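3.2 Upkeep of the tabletop cell

The cell at Gokholm consists of one arm, a two-finger gripper and a small camera fixed close to the gripper, so that the fingertips remain in view throughout a grasp. It was handed over from the Jallach site in August and has since been looked after by one technician under the direction of A. Kanagaratnam. Upkeep follows a written sheet, first drawn up at Hudbridge and shortened for our use.

The sheet is worked through after every 100 grasps. The technician wipes the finger pads, checks the two screws that hold the camera bracket, and runs the arm to its rest position 5 times. If the fingertips no longer fall on the marks stored for the camera view, the bracket is reset and the view calibrated again. Over the period reported, 81 such checks were completed. The bracket had to be reset after two of them, both times following contact with the table.

Objects are set out by hand before each run and are chosen to differ in shape and stiffness (Figure 2). The white tabletop is not repainted between runs. Specks and scuff marks were left in place, as M. Matubbar had found on the earlier Jia cell that frequent cleaning changed the shine of the surface – and with it the exposure chosen by the camera.

Figure 2. Wrist camera view of the tabletop with a glazed bowl, a tape dispenser and a snack bag; the gripper fingers are at the bottom.

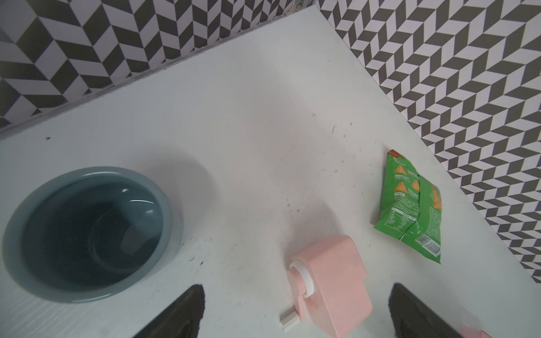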